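Ondrejka folding worktable, my review after one winter

I bought this table in November and I am writing in March, so I think I used it long enough to have an opinion. I waited with the review on purpose. The first week with new furniture everything is good, and after that you begin to see what is missing.

First, my situation. I live in a small apartment with my husband and our daughter, and I do sewing and paper work at home, mostly repairs for neighbors and some bookbinding for a shop. Before the Ondrejka I used the kitchen table. Every evening at six I had to pack everything away for dinner, and after dinner I was too tired to take it out again. So I wanted a table that can stand in the bedroom and be folded to the wall when I don't work.

I compared it with two others. The Clurnetti is prettier, with rounded corners, but in the store it moved from side to side when I pressed on it with my hand. The seller said that they all do this. The other one was from Clarkcombe and it is very solid, but it weighs so much that I could not fold it alone. I paid 300 dollars for the Ondrejka, with delivery, and the Clarkcombe would be 133 dollars more.

Assembly

The package came in one long box and there are 14 bolts of the same kind, which I liked, as in other furniture I always mix up the short ones and the long ones. The instructions are only drawings. Step 2 is drawn from below and step 3 from above, without any sign that you should turn the table, and because of this I put one leg on the wrong side and had to take it off again. My friend Efa Bevan has the same table and she made the same mistake, so it is not only me. The hex key in the box is too short to give you force. Use your own if you have one.

I was ready in one afternoon. With two persons it would be faster, but it is possible alone if you lay the top on a blanket.

The top

The surface is smooth and a little bit matte. Chalk, pencil and glue come off with a damp cloth. Red ink does not come off completely, I have a pink shadow near the left corner which I already stopped to notice. Please do not cut on it without a mat. I did it one time, with a thin piece of card, and the line is still there.

The size is good for me. A man's shirt can lie flat with open sleeves, almost. For curtains it is too short and I let the fabric hang over a chair.

The color I regret a little. I took white, because the bedroom is dark, and it does make the room lighter. But every thread and every crumb is visible on it, and in the evening the lamp reflects into my eyes. If I buy again I will take the gray.

Folding and stability

When it is open and the two side locks are closed, the table stands very well. My sewing machine is an old heavy Akance, and at full speed the table shakes less than the kitchen table did. If you forget one of the locks, it will shake a lot, so check both of them.

The folding itself needs some practice. You lift the front edge, push the lock bars in with your thumbs and let the top go down slowly. In the first weeks I let it go too fast and it hit the wall. I glued a strip of felt on the edge and now it is quiet. I think the company could include such a strip, it costs nothing.
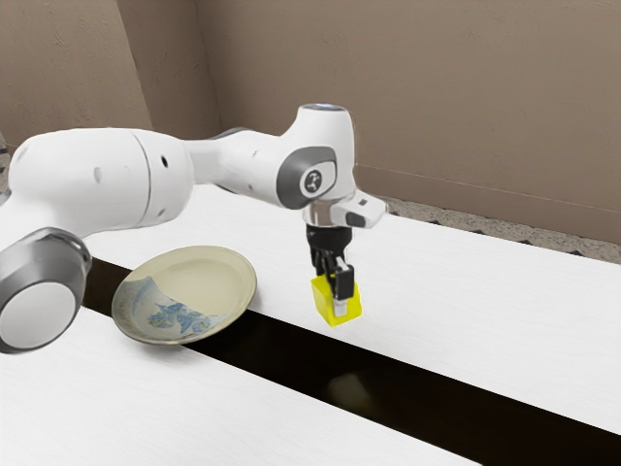 Image: computer rendering / white tabletop

Gwilym Lloyd, who runs the shop I bind books for, asked me if the height can be changed. It can, but only in three positions, and you have to take out a pin from each leg. For sewing I use the lowest one. For cutting I prefer to stand, and the highest position is still too low for my back. I am 172 cm tall. A shorter person will probably be satisfied.

After the winter

One plastic foot has a crack. I wrote to the company and they sent me a new set after nine days, without asking for a photo or a receipt, and this was a nice surprise. The hinges make a small noise since January. A drop of machine oil helped for some weeks and then it came back.

What I like: it is steady, easy to clean, and one person can fold it.

What I don't like: the drawings, the highest position, no protection for the wall.

I give it four stars from five. For somebody who works sitting and has not much space, I can recommend it. If you cut fabric standing the whole day, go and try the Clarkcombe first, and bring a second person to help you carry it.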